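Larthorpe license plate readers, anyone going to the hearing?

dodaflats
2026-02-23
So the county wants to renew the plate reader contract and keep the scans for 60 days instead of 5. I read the packet last night (41 pages, my eyes hurt) and there's one paragraph on who gets to search the stuff. One! I'm not against the cameras, I just want a judge's signature somewhere in there.

rgillies
They found my sister's stolen truck with one of those. You drive on a public road, people can see your plate. I don't get the panic.

dodaflats
Glad she got it back, truly. But a deputy seeing my plate once is different from a list of every time I drove to my doctor. Calum Tosh asked the sheriff's office how many searches were run last year and they said 1,250, with no case number needed for any of them. That bugs me a lot.
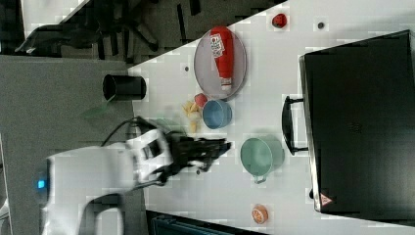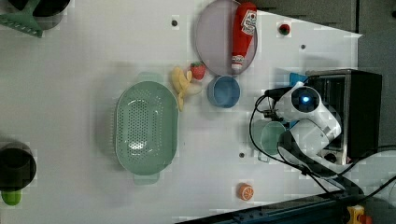
Toy food on a white table in both.

Anyway I'm going to speak in May when it comes up for the vote, and I'd love some company. You get a few minutes each and they do listen, sort of.

vasari_lane
No case number at all?? Do you have that in writing from Calum?

dodaflats
Yep, he got it by email. I'll ask if I can post it.

rgillies
Ok, the case number thing I'd support. Still think 5 days is way too short, half the time folks don't notice a car's gone from the long-term lot until they get home.

rahman77
Rory, then write that down and send it in! 60 is too long for me but I could live with something in the middle. Can you comment by email or do you have to show up?

dodaflats
Email works, the address is on the last page of the packet.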